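Bench Automation Board > Cells and Fixtures > Maintenance

Two-arm table cell: wrist cables catching on a wire basket

hjuhl
Posts: 291
We look after a two-arm table cell at Tukel that does pick and place with mock produce, in and out of a black wire basket. The arms are Trossen. The left one has started to stop with a joint fault when it reaches over the rim of the basket. The log gives code 3599 each time, which our integrator set up as a following error on the wrist.

What I have done so far:
– homed both arms and checked the base plate bolts
– swapped the wrist cable for a spare
– lowered the speed limit for the approach

The fault still comes, mostly on the far side of the basket. I suspect the cable loops above the wrist are too tight at full reach. Siiri Luik, who runs the day shift, thinks the fingers are touching the wires and the arm is pushing against them. View from table height through the bars:
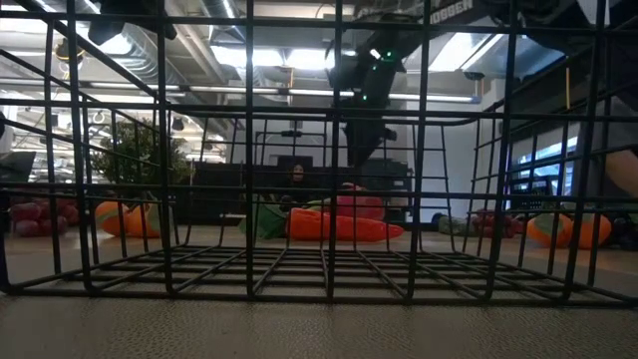
Reply 1
staltenau_dave
I'm with Siiri. Open mesh is a nuisance for slotted fingers. A slot can slip over a bar and then the wrist can't turn. Put tape on the top rail for a day and look for marks on it. Do that before you buy anything.

Reply 2
m_wickramasinghe
Don't agree. If the finger was hooking you would see the basket move, and he says nothing about that. A following error at the far end of the reach is nearly always cable drag. Undo the ties as far back as the elbow, give the wrist more slack and run it again. It takes ten minutes.

Reply 3
hjuhl
Basket does move a bit, I should have said. It sits on a round mat and I found it turned on Friday. I took that to be people knocking it when they refill.

Reply 4
staltenau_dave
There you are then.

Reply 5
m_wickramasinghe
Could be both. How is it located on the table? If it is only resting on the mat then your taught positions are wrong as soon as somebody leans on it.

Reply 6
hjuhl
Only resting. The positions were taught in April by the people at Vosholm and we have not touched them. The basket was meant to go back on two pencil lines, which have worn off. The table from higher up, so you can see the cable loops on both sides:
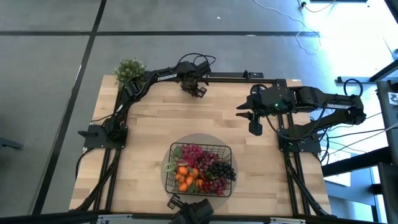

The fault count was 28 for last week, all on the left arm. The right arm has the same cable kit and the same software version, and has not faulted once. That is the part I can't square with the cable idea, unless the left one was tied up differently when it was fitted.

Reply 7
sluik
I work on this cell with Hjalti. The left arm was taken off for a gearbox swap and the cable was tied again afterwards by whoever was on shift. So it may well be different. I still think it is the basket. It faults more when the fill is high, as the arm comes in at another angle to clear the top layer.

Reply 8
m_wickramasinghe
That changes it a little. A high fill means a higher wrist, and a higher wrist pulls on the loop less. If it was drag you'd expect fewer faults with a full basket. I'll give you that one.

I would still redo the ties. Put the arm at its furthest taught point with the power off, turn the wrist by hand to both ends of its travel and see where the cable goes tight. Then tie it there and not before.

Reply 9
staltenau_dave
Fit two stops to the table so the basket can only go back one way. Small angle pieces and a pair of screws each will do. Then teach the rim clearance again with the fingers open, and add a bit for fill height.

Don't raise the error limit to make the alarm go away. We did that on an older cell and stripped a gearbox at 3000 hours.

Reply 10
hjuhl
Not raising the limit. Stops are being made this afternoon. I will do the basket first and leave the cable as it is for two days, otherwise we won't know which one it was. Ties after that if the count is still up.

Reply 11
m_wickramasinghe
Fair enough. Write down the joint angles when it stops, if your log keeps them.

Reply 12
sluik
It does keep them. I'll pull last week's and post them here tomorrow.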